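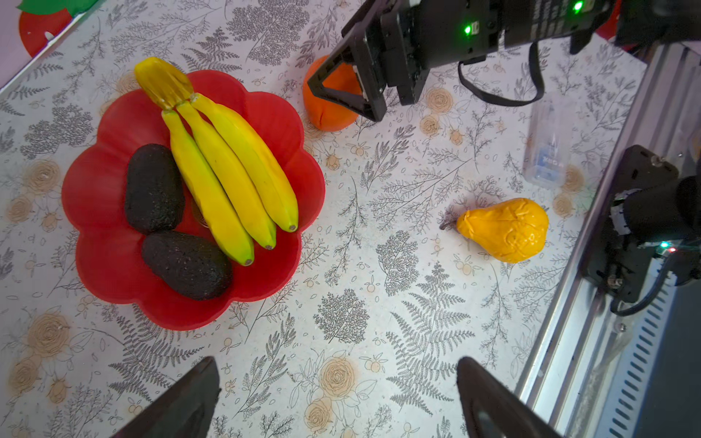 Two-arm policy reaches for the wrong fruit when wrist and overhead views are combined

Our laboratory operates a two-arm tabletop station on which a learned policy places artificial fruit into a red flower-shaped dish. The policy was trained on 2,073 demonstrations recorded through Kirora. When only the wrist views are supplied, the correct item is selected in most trials. When the fixed view is added, the arm frequently moves toward the pear after the orange has been requested. Calibration was repeated in February without effect. Guidance on where to look first would be appreciated.

Posted September 30, 2023

Answer 1 (accepted)

Please examine the timestamps before changing the model. Kirora stamps wrist frames on arrival and fixed-camera frames at exposure, and the default loader pairs them by index. At our site the resulting offset was over 80 milliseconds, and the two streams disagreed about where the gripper was.

The following procedure is recommended.

1. Export one episode and plot both camera clocks against the joint state clock.

2. Set the loader to pair by nearest timestamp and reject any pair more than 19 milliseconds apart.

3. Replay the episode with both views side by side and pause at the moment of approach.
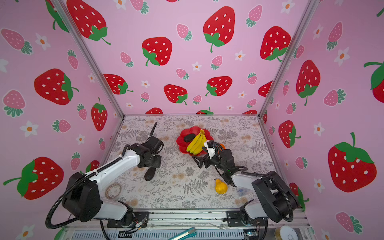 If the gripper position agrees in the two views at that point, proceed to retraining. Existing recordings may be kept, as the Sendbridge converter can rewrite the index without touching the frames. Fine-tuning from the old checkpoint was not sufficient in our case, and we trained again from the start.

Carmela Tejada
Manzano support group

Answer 2

Check the action chunk length also. Ours was too long and the arm committed early. We reduced it to 7.

Answer 3

Plornurix has a fusion module for this. I have not used it with two arms.

Comments (3)

mk_controls: Step 2 resolved the same fault for us. The converter requires write permission on the episode folder.

dlw: Does the nearest-timestamp option exist in the older loader?

Carmela Tejada: It does not. Please update the loader first.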